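# Zaltberg Packaging Inserts: Progress Report to Baudry 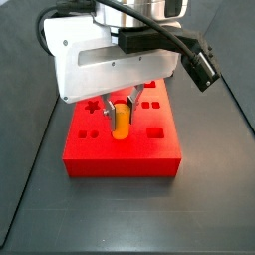
Zilura, January

**Scope.** The work covers foam inserts that hold cylindrical parts upright during storage and shipping. The current design is a rectangular block of red foam with a round cavity in the top face. An orange-yellow cylinder serves as the reference part for fit checks.

**Status.** Work package 2 is complete. Cavity drawings were revised after the first batch and the new tolerance has been passed to the cutting shop. Work package 3 (repeat insertion) started on schedule and is open.

**Fit.** The first batch was cut too tight at the rim. Parts went in, but the foam edge rolled inward and left crumbs at the bottom of the cavity. The revised cut has a slightly wider mouth and the same diameter below it. Edge rolling has not come back in the checks completed to date.

**Wear.** The target remains 3000 insertions per block without visible tearing at the rim. The block now under test stands at 1070. Rim condition is logged at the end of each run, and the log is kept with the Clumia material sheets.

**Open points**

- Depth varies between blocks from the same sheet. The shop attributes this to blade wear and will change blades more often.
- Dust from the cut faces collects in the cavity. Blocks are now vacuumed before the first insertion.
- Red foam stock will cover the remaining tests. Delivery of the gray grade is late.

**Budget.** Spending is within the approved amount. The late gray foam moves one invoice into the next period.

**Next period.** Finish the wear run, cut 4 blocks in the gray grade and repeat the fit checks on them.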